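Equipment plan, hand-held gripper station — Plavstead group report
Heino Strazds, Liam Clegg
28 November 2024

What we were asked

Work out what the lab should buy before April so two people can record door and pick-up tasks at the same time. Not a design report, the design is done. Just what to get, in what order, and what can wait.

What we have now

Two grippers that work, one set of cables, chargers borrowed from the Brunton room. Storage is a mess. Liam did the stock check and most of it was in one drawer with no labels.

What goes in the order

Finger pads. First on the list. The ribbed orange ones are the part we expect to replace most, and the supplier (Wolumetti) only sells them in packs. We want 5 packs. Delivery is about 15 working days so this can't be left to the last minuite.

Spare fingers. Three pairs. Printing our own was looked at, Heino is for it, Liam against — the printer queue is bad all spring. Decision left to our supervisor.

Markers. Cheap, print in house. Needs decent matte paper, glossy gave us trouble in the first trials. Budget line is tiny but keep it seperate so it doesn't get lost.

Cables and mounts. One spare camera cable per gripper, one spare bracket. The cable has to leave slack for the wrist to turn, so measure before ordering. We got this wrong once with a short one.

Door task. Nothing to buy. The tall white door with the black upright handle is fine for this, and a second person can come at it with their own gripper from the right.

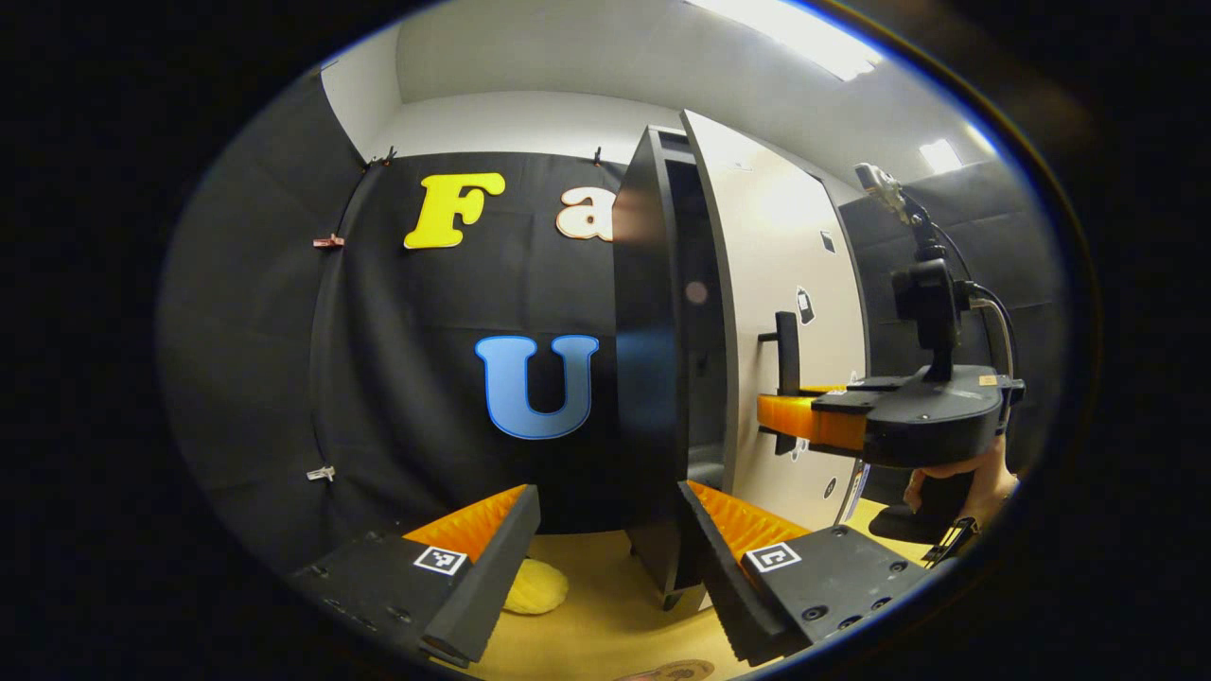 What can wait

Third gripper. Quote from Mamo came in over what we have, and it didn't include a camera. Ask again in April.

Better storage — a case with foam would be nice, but boxes will do.

Still open

Who signs for the pads. Whether Brunton wants its chargers back before the order lands. Heino to email them.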